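4.2 Screen exposure and the decision to visit

The second part of the study looked at visitors who had already reached Fallcombe and asked how far a film or series had shaped the trip. We interviewed 150 people at the two car parks and the railway station over one week in October, between ten in the morning and dusk. Of these, 93 had seen at least one production shot in the valley before they travelled. Fewer could name the place where a given scene had been filmed, and several named the wrong village.

Respondents who had seen a production were asked whether they would have come anyway. The most common answer was that the valley was already on a list of possible places, and that seeing it on screen moved it up. This fits the pattern reported for Nirkia in section 4.1, where bookings rose in the season after a release but drew mainly on people who had taken similar holidays before. Very few visitors in either place said that a film had given them the idea of a mountain holiday in the first place. 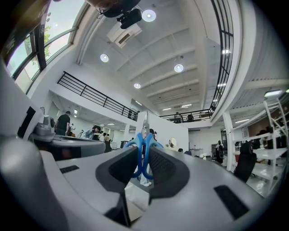 Figure 2. Hand-held gripper with a pair of blue-handled scissors held between its fingers.

Length of stay differed between the two groups. Visitors who came mainly for the filming locations tended to stay one night, often as part of a coach tour, and spent most of their time at the bridge and the upper meadow. Those who gave walking or scenery as the main reason stayed longer and were spread more evenly along the valley. Hotel owners told us much the same thing — the tour groups fill rooms midweek but seldom eat in the village.

We also asked about guided tours. The Foulkes tour, which runs every Wednesday in season, takes visitors to the sites used in song sequences and lasts 90 minutes. Most of those who had taken it rated it well, though some complained that the guide spoke only English. The Zekico app covers the same route with recorded commentary in Hindi and Tamil. Its users were younger and more often travelling without a group. We did not ask what either option cost, and so cannot say how far price explains the choice.

Two limits should be kept in mind. Interviews were held in English or Hindi, so visitors who spoke neither are missing from the sample. The week chosen also fell after the summer peak, when family groups are less common. Section 4.3 takes up the second point using the overnight records kept by the valley tourist office, which cover the full season.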